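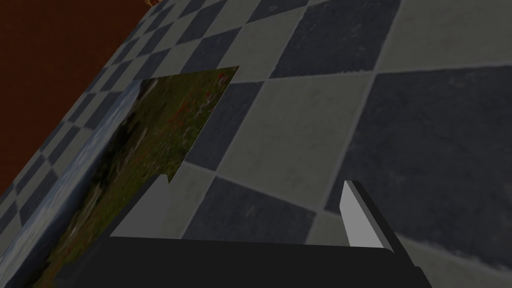

How often should brake fluid be replaced?

Every two years in most passenger vehicles, whatever the odometer reads. Glycol fluid absorbs moisture, and moisture lowers its boiling point.

My objection is to logbooks that bury this under a distance figure. A car that covers 1,000 kilometres a year between the garage and the tram stop ages its fluid as surely as a courier van. At Villalobos we see such cars with spotless engine oil and brake fluid the colour of tea. Efren Policarpio, who runs the second hoist, tests every reservoir at 3 per cent water and fails anything above it. I would go further and print the fluid date on the windscreen sticker, beside the next oil change. The sticker has room for it, and the labour is billed either way.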